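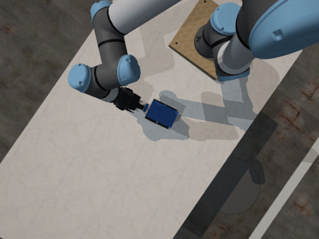 文:Iwona Urbańczyk 日本語版の確認:Aaliyah Poirier
改訂:6月版

第3章 経糸(たていと)をかける

この章では、組み立てが終わったMirnholm床置き織機に、初めての経糸をかける方法を説明します。織機の組み立てがまだの方は、第2章を先に終えてください。ねじの締め直しは、組み立ての翌日にもう一度行うことをおすすめします。木は部屋の空気に慣れるまで少し動きます。

経糸かけは、織る仕事の中でいちばん時間のかかる部分です。私の教室の生徒さんは、初めてのとき、ほとんどの方が一日では終わりません。途中で止めてもよい場所には「ここで休めます」と書きましたので、そこまで進んでから手を止めてください。

3.1 この章で作るもの

平織りの細長い布を一枚織ります。数字は次のとおりです。

織り幅(筬の上で) 37 cm
糸の密度 1 cmに5本
経糸の本数 185本
経糸の長さ 3 m
緯糸(よこいと) 経糸と同じ糸

Mirnholmの最大織り幅は82 cmですが、最初から全部の幅を使わないでください。幅が広いと、糸の張りをそろえる仕事が急に難しくなります。二枚目、三枚目と少しずつ広げるほうが、糸も気持ちもむだになりません。

3.2 用意するもの

付属品
・金属の綜絖(そうこう) 600本
・筬(おさ) 1 cmに5目のもの
・綾棒(あやぼう) 2本
・経糸用の棒 2本
・綜絖通し、筬通し
・巻き取り用の厚紙

お客様にご用意いただくもの
・綿の糸 Cerellの中細、または同じくらいの太さの綿糸
・色のちがう丈夫なひも(綾をしばるため)
・はさみ、巻き尺、鉛筆
・整経台(せいけいだい)、または壁に固定した木の釘
・糸を置くための平らな作業台

注意:最初の布には、毛羽の多いウールや、伸びる糸を使わないでください。綜絖の中でとなりの糸とくっつき、杼口(ひぐち)がきれいに開きません。

注:Bullstead社の筬も寸法が合えば使えますが、高さが少しちがう型があります。筬框(おさがまち)の溝に入れて、上下にがたがないことを確かめてください。がたがあるときは、溝の底に厚紙を細く切って敷くと落ち着きます。

3.3 整経する

整経とは、必要な本数の糸を、同じ長さにそろえて用意することです。

1. 色のついたひもを3 mに切り、整経台の釘にかけて道を決めます。これを案内ひもと呼びます。始めの釘と終わりの釘の間が、ちょうど3 mになるようにします。

2. 糸玉を床の箱か、深い鉢に入れます。糸は上へまっすぐ引き出します。

3. 糸の端を始めの釘に結び、案内ひもの道にそって終わりの釘まで進みます。

4. 綾を作る二つの釘では、行きは一つ目の釘の上、二つ目の釘の下を通ります。帰りは反対にします。糸が二つの釘の間で×の形に交わります。この×が「綾」です。

5. 同じことをくり返します。糸は強く引かず、釘の間でたるまないだけの力でかけます。

6. 20本ごとに、別の色のひもで束をはさんで印をつけます。電話が鳴っても、印があれば数え直しは少しですみます。

7. 185本になったら、最後の糸を釘に結びます。

注意:糸に結び目があったときは、そのままかけないでください。始めか終わりの釘までもどって糸を切り、そこでつなぎ直します。途中の結び目は綜絖の穴や筬の目に引っかかり、織っているときに切れることがあります。

注意:綾をまちがえた糸は、その場で直してください。あとで直す方法もありますが、何倍も時間がかかります。私も一度、Friday の夜に急いで整経し、週末の全部をほどくことに使いました。

8. 綾の四か所(×の上下左右)をひもでしばります。続いて、綾から少しはなれた所と、束の途中の二、三か所を強くしばります。強くしばった所は、糸がずれるのを防ぎます。

9. 終わりの釘から束をはずし、手で鎖を編むようにまとめます。綾のある側が最後に残るようにします。

ここで休めます。鎖にした経糸は、平らな所に置いておけば何日でも待ってくれます。ビニール袋に入れるときは、口を開けておいてください。

3.4 織機に広げる

この説明書では、後ろから前へかける方法を使います。前から後ろへかける方法に慣れている方は、そのやり方でもかまいません。どちらでも同じ布ができます。

1. 筬框と綜絖枠を、前のほうへよせるか、取りはずします。綜絖枠をはずしたときは、枠の番号を見て、順番がわかるように置きます。

2. 綾の二つのすき間に、綾棒を一本ずつ入れます。綾棒の両はしの穴にひもを通し、二本の間を指二本分あけて結びます。

注意:綾棒を結ぶ前に、綾をしばったひもを切らないでください。棒が一本抜けると、糸の順番がわからなくなります。

3. 経糸の輪になっているはしに、経糸用の棒を通します。この棒を、後ろの巻き取り棒(男巻き)のひもに結びます。

4. 織機の中心に鉛筆で印をつけます。中心から左右に18.5 cmずつ測り、経糸がその間に入るように広げます。

5. 粗筬(あらおさ)をお持ちの方は、ここで使います。お持ちでない方は、付属の筬を粗筬の代わりにできます。1 cmに5本の割合で糸を分けて入れ、巻き終わってから静かにはずしてください。

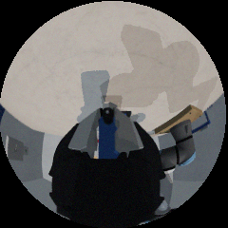 6. 糸のかたよりがないか、織機の後ろに立って見ます。両はしに糸が集まっているときは、真ん中へ少しずつもどします。両はしだけが高く巻かれると、そこの糸が長くなり、布の耳がゆるみます。

3.5 巻き取る

できれば二人で行ってください。一人が前で経糸を持ち、もう一人が後ろでハンドルを回します。

1. 前の人は束を二つに分け、左右の手で同じ力になるように持ちます。糸を指でとかす必要はありません。軽くふって、たるんだ糸をまっすぐにします。

2. 後ろの人はハンドルをゆっくり回します。一回まわるごとに声をかけると、前の人が準備できます。

3. 最初の一周が終わったら、糸と糸の間に厚紙を入れます。その後も、糸が下の段に直接ふれないように、厚紙を続けて入れていきます。厚紙は織り幅より両側に少し広いものを使います。

4. しばったひもが織機に近づいたら止めて、そのひもだけをほどきます。

5. 綾棒は、回すたびに前へ少しずつ送ります。力を入れて押すと糸が切れます。棒をゆらしながら動かしてください。

6. 前に残る糸が、綜絖と筬を通って、手前の棒に結べる長さになったら止めます。歯止めがかかっていることを確かめてから、手をはなします。

注意:ハンドルを回している間は、歯止めの歯車に指を近づけないでください。小さなお子さんがいるお宅では、使わないときにハンドルを抜いておくことができます。

注:一人で巻くときは、水を入れたびんを束の先に下げて重りにする方法があります。びんは同じ大きさのものを使い、床につく前に結び直します。

ここで休めます。綾棒を織機の枠にひもでつっておくと安心です。

3.6 綜絖に通す

綜絖枠は前から1、2、3、4と数えます。通す順番は、右はしから1、2、3、4のくり返しです。この通し方を順通しといいます。

1. 綜絖を数えます。付属の600本は、一つの枠に150本ずつ入れて出荷しています。この章の布で使うのは、1の枠が47本、2、3、4の枠がそれぞれ46本です。

2. 使わない綜絖は、左右に同じくらいに分けて、枠のはしによせておきます。片方だけに集めると、枠がかたむいて上がりにくくなります。

3. 前に出ている糸の輪を切り、一にぎりずつゆるく結びます。ゆるい結びにしておけば、あとで引くだけでほどけます。

4. 綾を見て、次に来る糸を一本取ります。綾棒の上と下から、かわるがわる糸が出ているはずです。

5. 綜絖通しを綜絖の穴に手前から入れ、糸をかけて手前に引きます。

6. 四本通したら、枠の順番が1、2、3、4になっているか目で確かめます。五回くり返したら、20本をまとめてゆるく結びます。

7. 最後の185本目は1の枠に通ります。ちがう枠で終わったときは、どこかで順番がちがっています。左はしからさかのぼって調べてください。

よくあるまちがいは、次の三つです。一つの枠をとばした。となりの綜絖といっしょに糸をすくった。綾の順番とちがう糸を取った。枠をとばしたときは、正しい場所にひもで綜絖を作り、あとから足すことができます。作り方は第6章のLi結びの項をごらんください。

注:この作業は、いすの高さで楽になります。前の胸木をはずして、低いいすで織機の中へ体を入れると、綜絖の穴が目の高さに来ます。明かりは後ろからよりも、横から当てたほうが穴が見やすいです。

3.7 筬に通す

1. 筬の中心にも鉛筆で印をつけます。中心から右へ18.5 cmの所が、最初の糸の入る目です。

2. 筬通しを使い、一つの目に一本ずつ通します。

3. 20本ごとに、とばした目や、二本入った目がないか調べます。筬を明るい窓のほうへ向けると、あいている目がすぐに見つかります。

4. 全部通したら、筬を筬框にもどし、上の押さえ木をはめます。押さえ木のねじは左右をかわるがわる締めます。

注意:筬の歯は薄い金属です。曲がった歯をペンチで直さないでください。

3.8 手前の棒に結ぶ

1. 中央の束から始めます。2 cmくらいの幅の糸を取り、手前の棒の上から下へまわして二つに分け、束の上で一回だけ結びます。

2. 次に右はし、左はし、また中央のとなり、という順に結びます。片側からならべて結ぶと、張りがかたよります。

3. 全部結んだら、手のひらで糸の上を軽くなでます。やわらかい所があれば、その束を締め直します。強く張るよりも、全体が同じ張りであることが大切です。

4. 張りがそろったら、ちょう結びにして止めます。

3.9 踏み木をつなぐ

平織りでは踏み木を二本使います。左の踏み木を1と3の枠に、右の踏み木を2と4の枠につなぎます。ひもの長さは、踏み木を踏んだときに糸が筬の中ほどまで上がるように調節してください。

左右をそれぞれ踏んで、糸の間を横からのぞきます。上にも下にも行かない糸があるときは、通しまちがいか、綜絖の間で糸がからんでいます。見つけたらその場で直し、もう一度踏みます。

3.10 試し織り

1. 使わない太い糸を緯糸にして、数段織ります。結び目のところで開いていた経糸が、だんだん平行になります。

2. 布の幅が決まったら、本番の糸に替えます。緯糸は杼口の中に斜めに入れ、それから筬で寄せます。まっすぐに入れると、布の両はしが内側へ引かれます。

3. 5 cm織ったところで、布の表を見ます。たてに細いすき間が続くときは筬の目を、同じ所で模様が乱れるときは綜絖の順番を調べてください。

4. まちがいが見つかったら、試し織りをほどき、その束だけを通し直します。全部の糸をはずす必要はありません。

一日の仕事が終わったら、手前の歯止めを一つゆるめて糸を休ませます。次に織るときは、先に張りをもどしてから踏み木を踏んでください。

布の巻き取り方と緯糸のつなぎ方は、第4章に続きます。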